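Sornside Salon Price Lists: README

Version 3. Maintained by Pallavi Nishad and Minoru Sasaki.

Contents
The set holds 477 price list entries from 17 hair salons in Sornside and Bakerville. Each row is one service at one salon, as printed on the list handed to customers.

Fields
salon_id – number from 1 to 17
service – wording as printed
group – cut, colour, perm, set, treatment or other
price – in pounds, lowest figure if a range is given
length_note – short, medium or long, blank if not stated

Collection
Lists were typed in by hand in February. Uriel Zamudio checked every row against the paper copy. Spelling was left alone, so "blow dry", "blow-dry" and "blowdry" all occur.

Known problems
Patch test fees appear under "other" at 6 salons and are folded into the colour price elsewhere. Prices "from" a figure are not flagged.

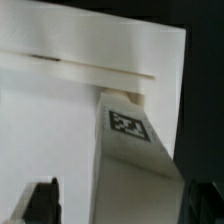 Page last changed: 14 November 2023

Loading
The file is UTF-8, comma separated, with one header row. Blank cells mean "not printed" – they should not be read as zero.

Corrections
Send the salon_id, the row as it stands and the proposed wording to Pallavi Nishad.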